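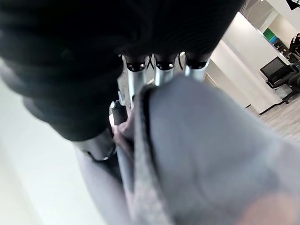
Grey should always go with the black things, wrote Knut Kröger on the discussion page of this article, and the light grey towel which comes out a little darker each time is a small price for having only two piles instead of three. His remark is kept at the head of the page by agreement of the editors, as it names the question that is most often asked on the subject.

Grey and black laundry

Grey and black laundry is the part of the household wash which is made up of neutral coloured cloth, from light grey to full black. In some homes it is one pile, in others it is divided into a dark pile and a middle pile. The term covers clothing, bed linen, towels and covers, and it is used for the sorting as well as for the folding and storing that come later. In the Vivamwood Household Encyclopedia it is treated apart from white laundry (see there) and from coloured laundry.

Names

In older housekeeping books the pile is called simply "the darks". The name "the neutrals" came in later, together with the fashion for grey bedding. In Hovville and the villages near it one still hears "the slate wash", which means everything that is not white and has no real colour. The Weidemann handbook, edition of May, lists the entry under "Slate" and sends the reader on to "Dark".

Sorting

There are three usual methods.

The first is sorting by shade. Black and charcoal are put together, and light grey is put with pale blue, beige and other soft colours. A black garment that is new may give off dye during its first washes, and pale cloth takes up this dye more visibly than dark cloth does.

The second is sorting by fabric. Ribbed and knitted pieces are kept in one place, flat woven pieces in another, whatever their shade. The reason is mostly mechanical. A knitted piece can stretch when a heavy wet sheet is wound around it, and its ribs then stay open after drying.

The third is sorting by the care label. It takes longer than the other two and is mainly done for wool and for items with a lining. In many households it is combined with one of the other methods, so that the label is only read when the piece is new or when it has been given by another person.

Under warm indoor light, black and very dark navy are hard to tell apart. It is recommended to take doubtful pieces to a window. Lying beside a piece which is known to be black, navy shows itself quite quickly.

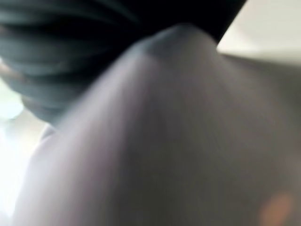
Cloth that is both dark and ribbed asks for the most care in sorting, as the folds between the ribs hide fluff, hair and small threads. These come off in the wash and settle on the other pieces. Turning the garment inside out before washing keeps a good part of the fluff on the inner side, where it is not seen. A soft brush drawn along the ribs, never across them, removes what is left.

Fluff and fading

Fluff is more visible on black than on any other colour. It comes mainly from towels and from brushed cotton, and for this reason grey towels are often left out of the dark pile even by people who otherwise mix grey and black freely. The discussion page has 118 entries on this point alone, and they do not come to an agreement.

Fading is a different matter. Black cotton loses depth through rubbing, sunlight and hot water. It goes first at the folds and the seams, so that a pair of trousers can show a paler line down the leg while the rest is still dark. Drying in the shade slows the loss. Grey cloth fades too, but evenly, and the change is usually noticed only when one piece of a set has been kept in the cupboard and is laid beside the others.

Softener is not advised for ribbed knits with elastic in them. For plain woven cloth it makes no great difference, except that towels take up water less well.

Folding

Flat woven cloth is folded along the grain, edge to edge, and smoothed with the palm before the second fold is made. If the corner is held loosely the cloth turns in the hand and the edges do not meet. It is better to take the corner between finger and thumb, with a little of the hem included, and to lift it before moving it. Dragging the corner over the pile disturbs the pieces underneath.

Knitted and ribbed cloth behaves in another way. It does not keep a sharp fold, and when it is pressed it comes up again. Two ways are in use. It can be folded in three, lengthwise with the ribs, and then rolled from the hem. Or it can be folded in half only once and laid flat on top of the stack, where no weight comes on it. Rolling saves space, but thick pieces can show a wave at the place where the roll begins.

Mixed piles, in which soft dark pieces lie over paler flat ones, are best taken apart from the top. A piece pulled out from below brings its neighbours with it, and the already folded ones are opened again. 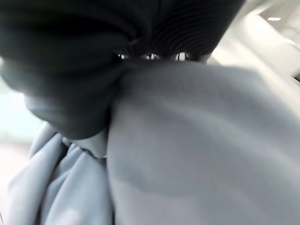

When all pieces have been separated, the flat ones are stacked first and the ribbed ones after. Buttons, zips and hooks are closed and turned inward, so that they do not catch in the knit of the next piece. A pulled loop in black knit is hardly seen, but it is felt with the fingertips, and it should be drawn back from the inner side with a blunt needle. It should not be cut.

Storing

Black cloth is stored away from daylight. On an open shelf the front fold of each piece can become brown or greenish after a long time, and the stack is therefore turned now and then. Light grey cloth takes on dust lines in the same place, but these wash out.

Drawers suit knits better than hangers. On a hanger the weight of the garment pulls at the shoulders and the ribs there open up. If a hanger must be used, the garment is folded over the bar. Racks of the Skolis type, with wide flat bars, leave a less visible mark than the ones with thin rods.

A separate shelf for each shade is found pleasant by some and too much trouble by others. In small cupboards it is more useful to put together what is used together, for example a grey sheet with the dark cover that belongs on the same bed.

Common mistakes

Overfilling the drum, which leaves creases in dark cotton that do not come out without ironing.

Ironing black cloth on the right side. It makes shiny places, above all on seams and pocket edges. The inner side or a pressing cloth should be used.

Leaving the dark pile damp in the basket overnight. The smell is the same as with other laundry, but the mildew spots are pale on black and are often taken for fluff.

See also

Bed linen, folding of
Care labels
Fluff
Knitwear, storing of
Slate wash (Hovville)
White laundry

Entry no. 2711. Last revised January 2021. The section on storing was shortened and the paragraph on vinegar rinses moved to entry no. 402, Rinsing.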